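Stavros Yordanov had written 56 picture books about a hedgehog and was sick of the hedgehog.

"Kill him," said Eliseo, his editor, by phone from Durkville. "Gently. By page 11."

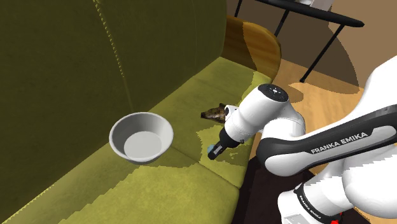

A white bowl on the green sofa.

Stavros tried. The hedgehog got a cough, rallied, and took up the trombone.

"It's your best yet," said Eliseo. "Geseton want five more."

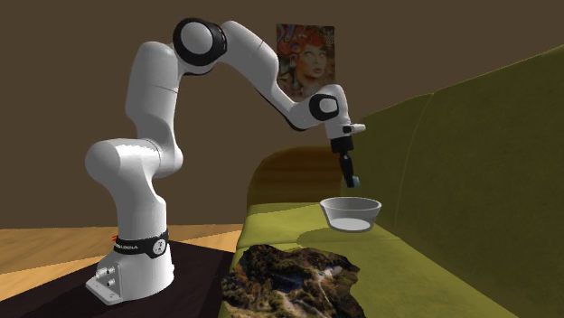 The white arm, over the rim of a bowl.

Stavros put the kettle on – it was nearly midnight – and wondered what rhymed with trombone.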